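Hondness Home Notes
Kitchens and wet areas

Replacing the silicone joint between a benchtop and splashback

By Abilio Sarmiento
Last revised 11/14/25

The joint where a benchtop meets the splashback is a movement joint. The cabinets below the bench shift with humidity and load, the wall behind does not, and the gap between them opens and closes slightly over the year. Grout cracks in that position. Acrylic gap filler shrinks and lets go of one side. The correct filling is a neutral-cure silicone applied to clean, dry surfaces and tooled once.

The procedure below covers removal of the old bead and application of a new one along a tiled, glass or stone splashback. It does not cover undermount sink joints or the expansion gap behind a freestanding cooker.

When to replace

Replace the joint if any of the following apply:

- the bead lifts from either surface when pressed with a fingernail
- black staining sits under the silicone and does not respond to cleaner
- the bead has been patched with a second layer
- water left along the joint disappears without being wiped

Surface mould on a sound bead can be treated with a bleach-based cleaner and left alone. New silicone does not bond to cured silicone, so patching a short length is only worthwhile if the old material is cut out completely on both sides of the repair.

Materials

Neutral-cure silicone, kitchen and bathroom grade. On marble and other natural stone, use a product labelled non-staining for stone. Acetic-cure silicone (the kind that smells of vinegar) should not be used on marble or limestone. It can etch the surface and ordinary plasticisers will bleed into the edge as a dark line. I used Kadari Stone Neutral in light grey for the job these notes are based on, a run of 126 cm with one internal corner at the end.

Silicone remover gel. Check the label for stone before buying.
Plastic scraper and a utility knife with snap-off blades.
Methylated spirits or isopropyl alcohol.
Lint-free cloths, white.
Masking tape, the low-tack type sold for painting.
Closed-cell backing rod, if the gap is deeper than it is wide.
Caulking gun with a pressure release.
A profiling tool. The Jang set with the interchangeable corners is adequate. A wetted finger also works but gives a less even radius.

Preparation

1. Clear the whole run of bench, including anything that sits in the corner. Unplug appliances at the wall before moving them. If a power point is close to the joint, switch off the circuit at the board before using liquid cleaner near it.

2. Cover the sink waste. Silicone offcuts block traps.

3. Cut along the top edge of the old bead with the knife held flat to the splashback, then along the bottom edge with the blade flat to the bench. Use a plastic blade on polished stone and on laminate.

4. Pull the bead away in one direction. A sound bead comes out in long strips. A failed one breaks up and has to be scraped.

5. Apply remover gel to what is left and wait for the time given on the packet. Scrape again. Repeat until a fingertip run along the joint catches on nothing.

6. If there was mould in the gap, treat it, rinse with clean water and dry it out. A fan directed along the wall overnight is enough in most weather. In a humid summer, allow a second night.

7. Wipe both faces with alcohol on a white cloth. Turn the cloth as you go and stop when it comes away clean. Do not touch the faces again.

Backing rod

Silicone works best bonded to two sides only. If it also sticks to the back of the gap it cannot stretch, and it will tear along one edge. Where the gap is deep, press in closed-cell rod slightly larger than the opening and set it at an even depth. Use a blunt tool for this – a screwdriver will puncture the skin of the rod and you will get bubbles in the bead. Shallow gaps do not need rod.

Masking

Run tape along the splashback and the bench, parallel to the joint, leaving the width of the finished bead exposed. For most kitchens 4 mm on each face is enough. Press the inner edges of the tape down firmly. On textured tile, run a fingernail along the edge so that the tape follows the surface.

Fold the end of each strip back on itself to make a tab.

Application

1. Cut the nozzle at an angle, with an opening a little smaller than the joint. It can be cut wider later.

2. Start at the corner and push the gun forward along the joint where access allows. Pushing drives the silicone into the gap. Pulling tends to lay it on top.

3. Keep the trigger pressure steady and do not stop part of the way. If the run is too long to reach in one go, put a step stool in place beforehand or have a second person pass you the tools.

4. Release the pressure at the end of the run and wipe the nozzle.

5. Tool the bead in one pass with the profiler held at a constant angle. Collect the excess on a scrap of cardboard. A second pass is acceptable if made at once. A third usually drags the skin.

6. Remove the tape immediately, pulling away from the joint at a low angle. Start with the strip on the bench.

Soapy water is often recommended for smoothing. If you use it, spray only after the bead is in place and keep it off any face that has yet to be filled. Detergent on bare stone or tile stops the silicone from sticking.

Curing

Neutral-cure silicone draws moisture from the air and cures from the outside in. A bead will form a skin well before the centre is firm. Leave the joint alone for 2 days before wetting it, and longer for deep joints or cold rooms. The range printed on my cartridge runs up to 40 °C for application, but on a bench in direct afternoon sun the skin formed too fast to tool properly. Draw the blind or work in the morning.

Returning the bench to use

Once the joint is firm throughout, wash the bench with a pH-neutral cleaner and dry it. Small items can go back straight away. Leave a finger's width between the joint and anything with a flat back.

Cutting board on a white and grey benchtop:
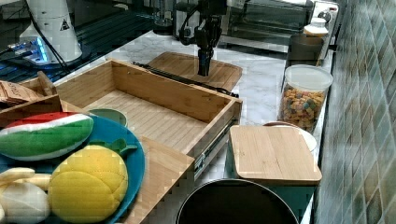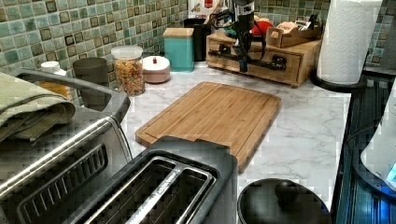

Wipe along the joint weekly with a damp cloth and dry it. Abrasive creams and scourers roughen the surface of silicone, and a rough bead holds grease and stains sooner. Diluted bleach is fine on the bead but should be kept off marble.

Common faults

Bead still tacky after the stated cure time: the cartridge is out of date. Cut it out and start again with fresh stock. Check the date on the crimped end, not the one on the shelf label.

Pinholes: air from a punctured rod, or moisture left in the gap.

Dark line in the stone beside the bead: plasticiser migration. A poultice will sometimes draw it out. The Atau poultice powder took out most of a faint line on an offcut, left under film overnight, and did nothing for an older one.

Bead lifting at one edge only: that face was not clean, or residue of the old silicone was left on it. Cut back to sound material, repeat preparation steps 5 to 7, and refill.

Partly used cartridges: leave a plug of silicone standing out of the nozzle and store upright. Mine from January was still usable behind the plug in autumn.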